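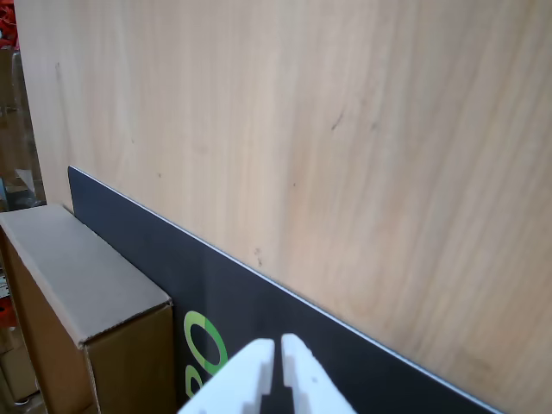
Storing a big veneered panel before it goes up - flat or leaning?

Posted by Gulteo

I have a large light wood veneer panel for the back wall of my office and it won't go up until October. For now it is upright with a thin dark gray board leaning on the lower part of it, and a cardboard box in front of the board. The veneer has a few small dark specks and one short diagonal scratch right of the center. Can I leave it this way for months, and is there anything I can do about the marks before I put finish on? I don't know yet if the veneer has a finish already.

berlow_shop

Flat is better if you have the floor space. Put it on 2x4s, all the same height, with one under each end and the others spaced evenly between. Cover it with an old sheet, not plastic. If it has to stand up, get it as close to vertical as you can and tie it to the wall so it can't tip.

I would move the gray board. The edge of a thin board will rub a line into veneer if it gets bumped, and you already have one scratch.

For the marks, wipe one with a barely damp cloth first. Dirt will come off. If it stays, it could be in the wood, and I would leave it alone. Don't sand until you know how thick the veneer is. A drop of water in a corner will tell you about the finish - if it beads up, there is probably something on there already.

Wijaya8

Mine leaned in the garage all winter and was fine.

prarkbridge2

Agree with berlow_shop about laying it flat. Also keep it out of the sun. I left a box on top of a maple panel by a window and ended up with a pale square where the box was. For the scratch, try a wax filler stick in the closest color, but do it after the finish goes on. Test it on a scrap if you have one.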